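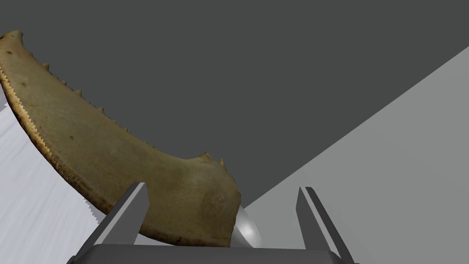

From: Matúš Polák
To: ternley-users
Date: August 30, 2019
Subject: Re: [ternley-users] Exported show loses timings on the hall machine

Zdeňka Brabec wrote:

> I have a talk made in Ternley 4 with 60 slides, most of them a single
> photograph with a line of text underneath. On my laptop it runs as it
> should, ten seconds a slide, with a slow fade between them.
>
> When I export it and play it on the machine at the hall, three things
> go wrong:
>
> 1. The slides with sound move on before the sound has finished.
> 2. The text is in a different typeface and runs over two lines where
> it should be one.
> 3. Photographs taken upright are shown lying on their side, but only
> some of them.
>
> The hall machine is old and I can't install anything on it. Elikem
> Ankrah suggested exporting to video instead, but then I can't stop on
> a slide if someone asks a question. Is there a setting I have missed?

Zdeňka,

These are three separate faults, so I will take them in your order.

1. Timings

Ternley keeps two timings for each slide. One is the display time, which you set in the side panel. The other is the media time, which is read from the sound file when you add it. In the editor the longer of the two wins. In an exported show the player uses the display time only, unless "Hold for media" was ticked at export. The box is on the second page of the export window, under Playback, and it is off by default. It was on by default in version 3, so anyone who moved up from there will be caught by this.

Ticking it fixes new exports. It does nothing for a show already exported, as the setting is written into the show file at the time. You will have to export again.

If the sound files have a variable bit rate, the media time can still come out short. I had one clip where Ternley read 10 seconds less than the true length. Convert such files to a fixed rate before adding them. If you have already added them, remove them from the slide and add them again; replacing the file on disk is not enough, as the old length is kept in the project.

2. Typeface

The export does not carry fonts with it. The player asks the system for the name, and if the system has no font by that name it takes the default, which on most old machines is wider. That would account for your second line.

There are two ways round it. You can pick a font that is known to be on the hall machine, and check it there beforehand. Or you can select the text boxes and choose Format > Turn into shapes. The text then becomes outlines and looks the same everywhere, but can no longer be edited, so keep a copy of the project first. For one line per slide I would use shapes. The file grows a little. The player slows down noticeably only when there are more than 1000 shapes in the show, and by my reckoning a shape here means a letter, so do count the captions if they are long.

Trinidad Aranda wrote a small script last October that does this to a whole project and leaves the original alone. It is in the list archive under "batch outlines". I have used it on 4.1 but not on 4.2.

3. Rotated photographs

Cameras and phones often store an upright picture lying down, with a note in the file saying which way to turn it. The editor reads the note. The exported player does not. The photographs that come out right are probably ones you have cropped or adjusted in another program, which saved them the right way up and cleared the note.

Any decent picture viewer can rewrite the files properly. Do it on copies, in a new folder, and then point the project at that folder with File > Relink. If you keep the file names the same, the captions and timings stay attached. If you rename anything, that slide loses its caption without a warning.

On video: Elikem is right that it avoids all three faults, at the cost you mention. A middle course is to export to video with chapter marks, one per slide. You can then pause and step backwards and forwards with the arrow keys in most players. The fade is part of the video, so if you pause in the middle of one you get two pictures on top of each other. Set the fades to half a second and it is much less of a bother.

Some smaller points, as you are using a machine you can't change:

— Set the slide size by hand. "Match this screen" takes the size of your laptop, and the hall projector will add bars at the side or trim the captions.

— Set picture quality to 100 only if the show is for print as well. The default is fine for a projector, and old machines stutter during fades at the top setting.

— Copy the show to the machine's own disk before you start. Running it from a stick is the usual cause of a pause before each large photograph.

— Turn off the screen saver. The exported player doesn't do it for you, although the editor does.

Afia Bonsu reported the missing rotation against 4.1 and it is marked as accepted, with no version given. I would not wait for it.

If the timings are still wrong after a fresh export with "Hold for media" ticked, send the log file to the list. It is written next to the show, with the same name and the ending .log. Please put it in the body of the message, as the list strips attachments.

Matúš

_______________________________________________
ternley-users mailing list
To leave the list, send a message with the word "unsubscribe" in the subject line.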